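Laborbuch Manipulation, Projekt Ladano
Zelle 2, Eintrag Juli
Eintragende: Nerea Arrieta
Weitere Beteiligte: Kęstutis Lūse, Caoimhe Dolan, Benito Carrasco

Beginn 9:10 Uhr

Gegenstand des Eintrags

Gegenstand ist die Überarbeitung der Arbeitsregeln für die Zweiarmzelle. Die bisherige Fassung wurde für den Einarmbetrieb verfasst und enthält keine Bestimmungen zum gemeinsamen Arbeitsraum. Der Entwurf von Herrn Carrasco (Fassung 4) wurde heute am laufenden Aufbau geprüft. Abweichungen zwischen Entwurf und Praxis sind unten vermerkt. Die normativen Anforderungen an die Anlage selbst, insbesondere die Risikobeurteilung, werden in der Anlagenakte geführt und sind nicht Teil dieses Eintrags.

1. Annäherung an flache und biegsame Gegenstände

Der Entwurf sieht für sämtliche Gegenstände dieselbe Annäherung senkrecht von oben vor. Für Mappen, Hüllen und Folien wird diese Vorgabe als unzureichend eingestuft. Bei einer aufgeschlagenen Kartenmappe mit Klarsichthüllen sind Deckel, Hüllenstapel und Rücken unterschiedlich steif, sodass der Greifpunkt im Auftrag eindeutig benannt werden muss. Zulässig ist nach heutiger Besprechung nur der feste Einband. Einzelne Hüllen dürfen erst gegriffen werden, wenn die Aufgabe dies ausdrücklich verlangt.

Frau Dolan regt an, in der Gegenstandsliste zusätzlich den Zustand »offen« oder »geschlossen« zu führen. Angenommen. Die Spalte wird von mir ergänzt.

Ferner ist die Handgelenkkamera vor jeder Aufnahmereihe auf freie Sicht zu prüfen. Beide Greiferfinger müssen im Bild erkennbar sein, ebenso der zu greifende Rand.

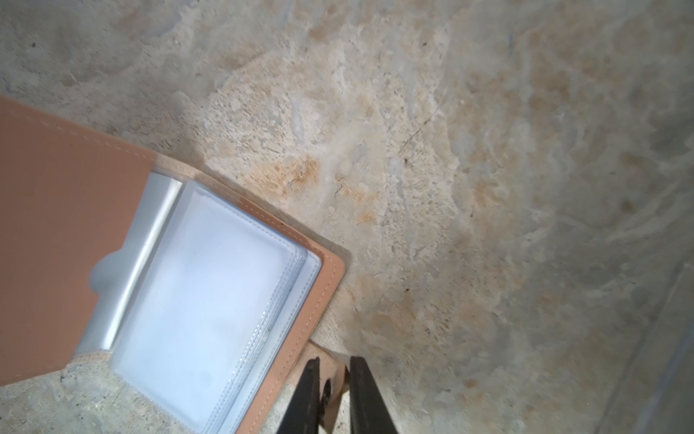 2. Untergrund

Der Steindekor mit Flecken und Adern wird beibehalten. Herr Lūse hatte im Juni einen einfarbigen Belag vorgeschlagen, um die Kantenerkennung zu erleichtern. Dagegen spricht, dass die Verfahren aus Ladano später auf beliebigen Oberflächen eingesetzt werden sollen. Der Vorschlag wird zurückgestellt.

Regel in der neuen Fassung: Der Untergrund wird innerhalb einer Aufnahmereihe nicht gewechselt. Ein Wechsel zwischen zwei Reihen ist mit Uhrzeit und Kürzel einzutragen. Reinigung nur bei stillgesetzten Armen, Mittel gemäß Aushang.

3. Gemeinsamer Arbeitsraum

Dieser Abschnitt war der Anlass der Überarbeitung und nahm den größten Teil des Vormittags in Anspruch. Der Entwurf teilt die Bodenfläche durch eine gedachte Mittellinie und weist jedem Arm eine Hälfte zu. Am Aufbau zeigt sich, dass diese Regel so nicht haltbar ist: Der linke Arm reicht mit seinem Greifer bis rechts der Mitte, während der rechte von seiner Basis aus nach links zurückgreift. Gegenstände in der Mitte des Bodens müssen für beide Arme erreichbar bleiben, andernfalls entfallen die Übergabeaufgaben vollständig.

Es wurde daher folgende Formulierung vereinbart:

a) Die Mittelzone darf von beiden Armen befahren werden. Die Freigabe erhält jeweils ein Arm, der andere hält seine Lage.
b) Bei Übergaben gilt eine gemeinsame Freigabe. Sie ist vorab im Auftrag zu vermerken.
c) Hohe oder kippgefährdete Gegenstände, etwa Ständer, werden nach hinten an die Wand gestellt. Kleine Teile bleiben vorne oder in der Mitte.
d) Leitungen an Ellbogen und Greifer sind vor Beginn von Hand zu führen und auf freien Lauf zu prüfen. Eine Schlaufe, die auf dem Boden aufliegt oder sich einem Gegenstand nähert, ist im Protokoll zu nennen.
e) Mit der Hand wird erst in die Zelle gegriffen, wenn beide Arme stillgesetzt sind. Die Stillsetzung nur eines Armes genügt nicht.

Zu d) besteht noch Klärungsbedarf. Eine feste Obergrenze für die Schlaufenlänge fehlt im Entwurf, und ein Wert aus der alten Zelle lässt sich nicht übertragen. Herr Lūse misst nach.

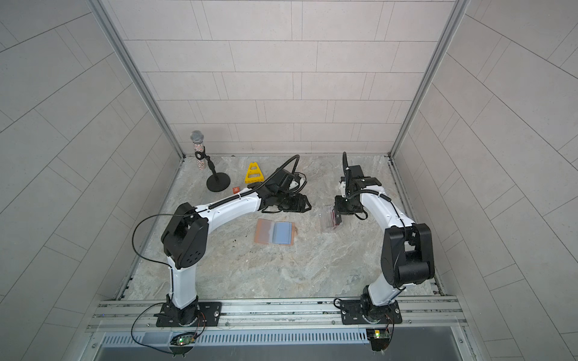 Caoimhe Dolan merkt hierzu an, dass Buchstabe a) in der vorliegenden Form die Frage offenlasse, wer die Freigabe bei zwei Bedienern erteilt. Im Projekt Bustamante habe dieselbe Unschärfe dazu geführt, dass beide Bediener jeweils vom anderen eine Entscheidung erwarteten. Sie bittet darum, vor jeder Reihe eine Person namentlich festzulegen und diese im Kopf des Protokolls zu führen.

Der Einwand wird übernommen. Buchstabe a) erhält den Zusatz: »Die freigebende Person ist vor Beginn der Reihe im Protokollkopf einzutragen. Ein Wechsel während der Reihe ist unzulässig.« Herr Carrasco weist darauf hin, dass die Vorlage dafür kein Feld enthält – bis zur Änderung bitte die Zeile »Bemerkungen« verwenden.

4. Protokollierung und Benennung

Jede Aufnahmereihe umfasst höchstens 27 Durchgänge, danach ist eine Pause mit Sichtprüfung der Greiferfinger vorgeschrieben. Die Steuerung Clirkavton schreibt den Zustand beider Arme alle 1000 Millisekunden in das Betriebsprotokoll. Diese Einträge ersetzen nicht das handschriftliche Protokoll.

Gescheiterte Durchgänge werden nicht gelöscht. Sie erhalten den Vermerk »abgebrochen« oder »Ziel verfehlt«. Die bisher gebräuchliche Sammelbezeichnung »ungültig« entfällt. Bei der Durchsicht älterer Reihen aus Otine war nicht mehr feststellbar, ob ein Abbruch durch den Bediener oder durch die Steuerung erfolgt war.

5. Offene Punkte

Schlaufenlänge der Leitungen, Messung beider Arme: Lūse
Feld für die freigebende Person in der Protokollvorlage: Carrasco
Spalte »Zustand« in der Gegenstandsliste: Arrieta
Abgleich mit der Betriebsanweisung, Rücksprache mit Anselmo Casado: Dolan

Bis zur Freigabe der neuen Fassung gilt die alte Regelung weiter, ergänzt um Abschnitt 3 Buchstabe e). Dieser Punkt ist ab sofort anzuwenden.

Ende 12:40 Uhr, gez. Arrieta

Nachtrag 15:20 Uhr: Herr Casado hat den Entwurf erhalten. Rückmeldung steht aus.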